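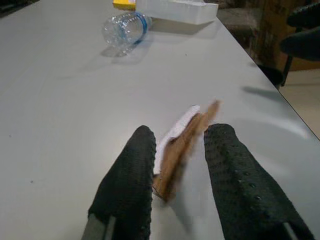

Clear-up table, Cudham site. Gripper with what looks like card, bottle still to go.

How to hand over a job to the clearing arm (and what stays with you)

Quick version for team leads at Cudham and Curstead. Longer one is coming, probably April. Read this before your first shift with the arm on.

What it does: picks up light stuff from the sorting tables. Card, paper, empty bottles, small boxes. Puts each in its bin. Slow compared with a person, but it keeps going through breaks.

What it doesn't do: glass, anything with liquid in, anything sharp. Those are still ours.

Before you start

Table wiped and dry. Chairs pulled back out of its reach. Spread things out with a hand's width between them, it struggles with piles. Bottles on their side, not standing, they get knocked over and roll off.

Check the finger covers. Rough surface should still feel rough. If it's gone smooth, swap them. Spares in the drawer marked Jamley, that's the supplier.

Starting it

1. Log in on the Shezi screen with your own code. Not the last person's.
2. Pick your table, then "mixed light".
3. Stand behind the yellow line and press go.
4. Watch the first 3 picks. All fine, walk away. Any dropped, stop and look at the spacing first, it's nearly always the spacing.

Flat card is the hardest. Thin pieces lying on a shiny top, the fingers slide over them. Fold a corner up if you can. Two bits stuck together will probably get lifted as one and go in the wrong bin, so pull them apart when you lay out.

When it stops

Amber light means it wants help. Clear whatever it's stuck on, press resume. If it stops 2 times on the same item, take the item off and do it by hand. Don't keep resuming. Red light, leave it alone and ring maintenance on 107.

What changes for people

Nobody's hours are going down because of this, that was agreed before it came in. What does change is the job. Less bending and reaching, more laying out and checking. Some of the team like that, some find it dull and have said so. Fair enough. So rotate. No one does a full shift minding the arm, swap at the break and again mid afternoon.

Curstead tried one person on it all day and it didnt work. They got bored, stopped looking, and over 50 items ended up in the wrong bin before anyone checked.

Also please write down what annoys you. There's a sheet by the screen. The yellow line was moved becuase of that sheet, so it does get read.

End of shift

Press park, wait for the arm to fold. Empty the bins. Log out. Leave the table clear for nights.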